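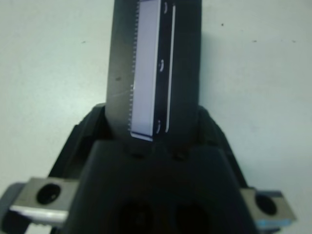 A gripper holds a gray handheld device upright over one of the test tables.

Search news Enter keyword Go

Dundbridge packer sets aside money for two-arm robot cells
3 min read

Fostus, the contract packing company in Dundbridge, plans to buy three two-arm robot cells for its small goods line and has asked its board to release the first payment in March.

The company packs personal care items and small electronics for other brands. Much of that work is still done by hand at 61 benches, and Fostus says the slowest jobs are the ones that need two hands at once, such as holding a case steady while fitting its lid.

The budget request covers the arms, grippers, tables and a service contract. It also includes 20 spare sets of finger pads, which the company expects to replace more often than any other part. Floor work and new wiring would be paid for separately out of the building fund. 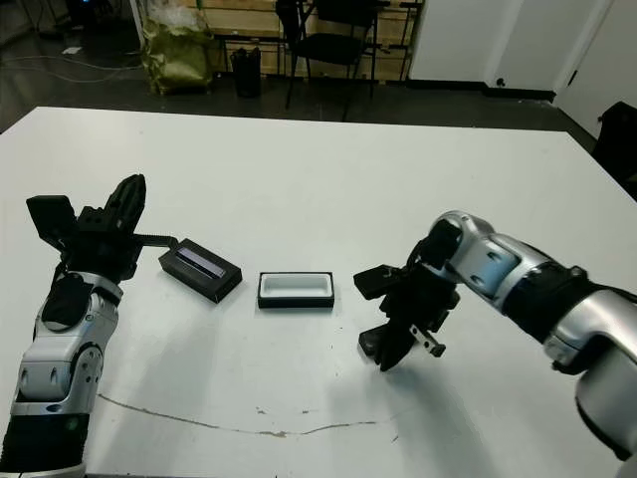
Two suppliers, Uvum and Millet, are still being considered. Uvum's bid has the lower purchase price but charges for software each year. Millet's costs more up front and includes the software for the life of the equipment. Fostus has asked both to price the cells with and without a camera at the wrist.

Before signing, the company wants each bidder to complete 300 handling cycles using goods from its own shelves. Dropped items and stops that need an operator will be logged and compared against the same job done by hand.

Delivery would follow in stages, with one cell installed and running for a full quarter before the other two are shipped. Fostus says bench staff will be trained to run the cells and that no positions are being cut in this budget.

A decision on the supplier is expected before the March payment is released.

Related
Dundbridge freight yard to repave east entrance
Leasing or buying: what small packers pay for conveyors
Millet opens parts counter for local customers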